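Bench notes: building a hand-held gripper with a wide lens
126 shares | 14 comments

These notes cover the second version of the hand-held gripper built in the Nostetti shared workshop. The first version recorded well but pinched badly. Drawings are by Noeline Rutherford. The controller is a Zaltier board, and the printed parts are from the Fledberg file set with the jaw mounts redrawn.

Fit the lens before the jaws. Once the jaws are on, the two lower mount screws can only be reached with a bent driver. Tighten the four screws in a cross pattern, a quarter turn at a time, and stop when the gasket begins to bulge. Set focus at arm's length and lock the ring with one drop of nail polish.

Lock exposure by hand. On automatic, a ceiling lamp near the rim of a wide lens will pull the whole recording up and down as the tool turns. Expect some glare in any position. Recordings from the tool look like this:
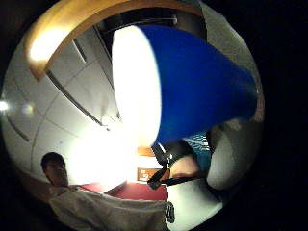 Can the jaws be printed in the same plastic as the body?
They can, but they will crack at the hinge. Print the body in the stiff plastic and the jaws in the flexible one, with the layers running along the length of the jaw. Slow the printer down for the flexible parts and dry the spool overnight first.

Route the cable along the back of the handle and anchor it in two places. The first anchor goes 1 inch behind the plug, the second at the base of the grip. Leave a small loop between them. Our first cable had no loop and broke at the plug in May.

Test the grip on smooth plastic before trying anything else. Clear tubes are a good first load: they're light, they roll, and they show up a jaw that closes out of square. Close slowly, lift an inch, hold, set down. If the tube turns in the jaws, shim the low side with one layer of tape and repeat. 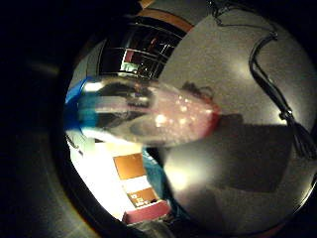 Record the jaw reading at fully open and fully closed each time the shims change. Ours reads 569 open and 2785 closed. Write both values on tape on the handle, and enter them in the settings before the next recording. A stale closed value makes the motor push against the stop, and it will get hot enough to soften the mount.

Wipe the jaw pads with a damp cloth after each session. Do not use solvent on the flexible plastic. Lindsay Brunton keeps the spare pads in the drawer under the drill press, with the tape and the bent driver.

3 comments hidden | 22 saves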